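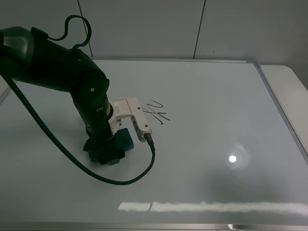 Gustham library extends evening hours from August

The public library in Gustham will stay open until 10 in the evening starting in August, the town office has confirmed. Until now the doors closed at 5, and many people with day jobs could only come during their lunch break.

The change follows a petition that was signed by 749 residents. It was started last winter by Eino Räsänen, a retired bus driver who lives on the Parsa side of the river. "I read the newspapers there every morning, so for me it was no problem," he said. "But my neighbors work in Ploder and come home at six. They pay for the library also."
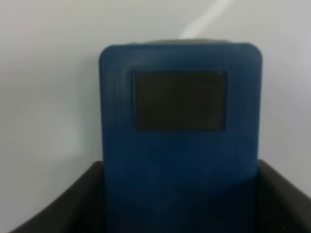

A blue case with a dark panel on its front.

The longer hours will apply to the main reading room and the children's corner. The local history room will keep its old times, as it needs a trained person at the desk. Loans and returns after 5 will be made by the reader at the machine by the entrance, with the normal library card. Persons under 13 must have an adult with them in the evening.

The town will pay for one more evening worker and for the heating. The council discussed also a shorter trial, but the members decided to begin with the full hours and to look at the visitor numbers in spring.

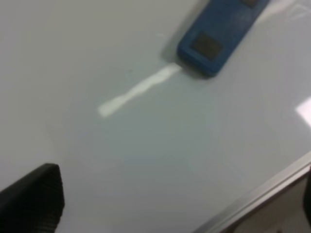 Bus connections were the other question in the petition. The last bus to Parsa leaves the square at 9:40, which is too early for those who want to stay until closing. The operator, Clikia, has been asked to move it by half an hour — an answer is expected before the new timetable is printed.

Readers who have no card yet can apply for one at the front desk. The card is free for all residents of Gustham and Ploder.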